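Balloon garland: tape or glue dots on the knot?

hsrour
Attaching 7 balloons to a painted wall. Foil tape is out. Options are clear tape on the knot or glue dots. The wall faces south and gets warm.

t_didenko
Clear tape, cut into narrow strips beforehand.
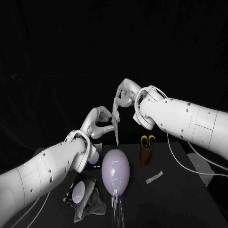 Stick them to the knot, never to the body of the balloon. Tape on inflated latex shears as the balloon loses air.

maricica_r
Disagree. Tape on a knot holds by a few millimeters of contact. I used Skadero glue dots in February and lost 4 out of 116.

t_didenko
On paint or on glass? Dots pulled the finish off my hallway wall.

maricica_r
Glass. Fair point.

ruairi_mk
Whichever you pick, hold the piece at one end and let it hang before placing it. Flat handling folds it onto itself. 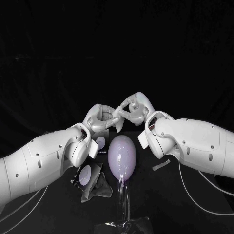 Small piece of film, held from the top

hsrour
Going with tape. Will test one balloon overnight first.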